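Re: [outdoor-rovers] Second camera and controller swap, first results
List: outdoor-rovers
Posted in: Field reports

On the list last month, a Hikholm user wrote:

> We are choosing between the Yimer and the Prollgate board for a small
> outdoor rover with one forward camera. Indoors they look the same to us.
> Has anybody run both on a real path, with a fork in it, and kept the
> logs? I don't need a full report, only what broke first.

I have run both now, on the same rover, with the same wheels and the same battery. Logs are in the Okport folder under paths/winter. What broke first was exposure, on both boards, and then the Yimer's timing.

The route is a walking path with a hedge on the left and a leaf-covered bank on the right. It has a fork that we want the rover to take on command. The camera looks forward and slightly down. Exposure was left on auto for the first batch and locked for the second.

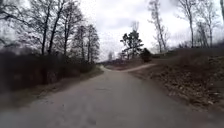
Does locking the exposure help on a path under a white sky?
It helps a good deal, as long as you set the value from the ground and let the sky blow out. On auto, both boards darkened the lower half whenever the rover pitched up, and the path edge got lost in the leaves.

Numbers for the locked batch, 957 frames per board:

Prollgate: path edge found on both sides in 94 percent of frames
Yimer: path edge found on both sides in 80 percent of frames

Most of the Yimer misses are on the right side, where sand and leaves run onto the surface. I first blamed the lens, so I swapped the cameras between boards and ran it again. The misses stayed with the Yimer. It drops frames when the motor loop gets busy, and the edge tracker then starts over from nothing. The Prollgate also drops frames, but it keeps the last good edge and carries on from there.

The fork is harder. Both boards follow the straight branch without trouble. For the right branch, the tracker has to let go of the left edge and pick up the side of the grass wedge. The Prollgate did this on most runs – I still had to take over by remote a few times. The Yimer needed the speed cut to a slow walk before it would turn in at all.

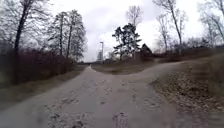
Forward camera at the fork, with the grass wedge between the two branches.

Two things I would do differently. I would mount the camera higher, because the bottom rows are blurred and useless for tracking. I would also log the motor current next to the frame times. I had to line the two up by hand afterward and I don't fully trust the result.

On power, the Yimer does better. It idles lower and the case stays cooler. If your rover mostly sits and waits, that may matter more to you than the edge numbers.

The config files for both boards are in the same folder. Please use the ones marked "locked". The older ones have a wrong crop height that cuts off the far end of the path, and I only noticed after around 1407 frames, so that whole batch is left out of the numbers above.

I have the Yimer until the end of April and can do one more round before it goes back. If you want a particular speed or camera height tried, write to the list with the setting and I will add it. I won't be testing in the dark, as neither camera is any good for it.

Okport rover bench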